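Lectura: 2 min · 3 comentarios

Trabajo de curso: ¿sirve el seguimiento GPS en la regata Bakker?
Asmaa Bouzid y Godfrey Minja

Usora promete posiciones cada 30 segundos. Revisamos 829 registros de mayo y 335 llegaron tarde o repetidos. Con eso, hablar de «táctica en directo» nos parece exagerado. La organización culpa a la cobertura, pero no aportó datos.

Tampoco vimos que el público siguiera mejor las viradas.
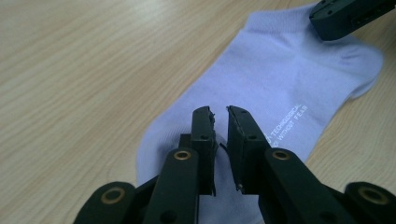
Pendiente

Comparar con Preltach, si nos dejan.

© Bakker · Volver arriba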